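Brellow to move all dry pet food into paper-based sacks

23rd September - Pet food maker Brellow will begin switching its dry dog and cat food to paper-based sacks next month, starting with the large bags sold through independent pet shops and farm stores.

The change covers 34 product lines made at the company's Devberg site. Four of them will be on sale in the new sacks from the first delivery, with the others following as stocks of the old packaging run down. Recipes, feeding guides and bag weights stay the same.

The sacks are supplied by Bianchini and have a thin inner lining to keep out damp and grease. By weight they are 97 per cent paper. The current bags are made from mixed plastic layers, which most household collections do not accept.

Brellow tested the sacks over the summer in 60 shops. Staff were asked to report splits, leaks and any trouble with stacking. After the first few weeks the fold at the base was made wider, and the glue on the top seam was changed.

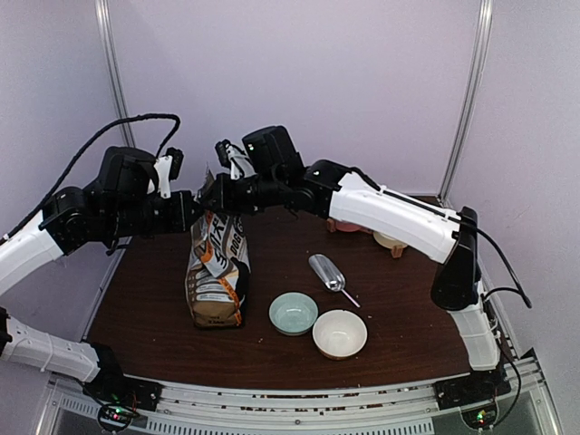
A bag of dog food standing on a dark table.

"Customers have been asking us for a bag they can recycle for a long time," a spokesperson for Brellow said. "We wanted one that would also stand up to being dragged out of a car boot and kept in a shed. It took longer than we had planned, but we are happy with the result."

Wholesale prices will not change as a result of the new packaging. Shops do not need to return old stock, and the two kinds of bag may be sold side by side. Barcodes are unchanged - retailers will not have to update their tills.

The Lotisora range of small-breed foods is not part of this stage. It is sold in resealable pouches, and Brellow is still looking at options for the zip closure. A decision on Lotisora is due next year.

Retailers can ask for shelf cards and a sample sack through their usual sales contact. Questions from the press should be sent to the Brellow press office at Devberg.

ENDS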